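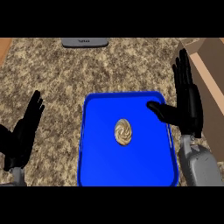
The mayor's office in Pinavari did not know that the files had left the building, a spokesperson told reporters, and it learned of the matter only when the storage company called in July.

112 shares
6 comments

The files come from the town's inquiry into the Landa bridge contract. They were kept under a court order that allows only the judge and two clerks to open them. According to the spokesperson, two boxes were sent by mistake to a warehouse of the storage company Van Wyk, together with old tax forms and parking records.

Over 890 pages were in the boxes, the town said in a short statement. Part of them are letters between the former town council and the builder Vikis, which received the contract without a public bid. Vikis has said before that it followed all the rules, and it did not answer new questions before this item was published.

Opposition members of the council asked for a full list of everyone who had a key to the warehouse. They also want to know why the town waited until the next month to inform the court. "A phone call takes five minutes," their written request says.

The town answers that it first needed to check what was inside. The boxes were still closed with the original tape when its lawyers came to take them – this is the town's account, and the court has not yet confirmed it.

Van Wyk said its workers do not open boxes from clients and that it called the town on the same morning when it saw the court label.

The judge has asked both sides to send their explanations in writing. The inquiry itself continues, and the hearing about the bridge contract keeps its place on the court calendar.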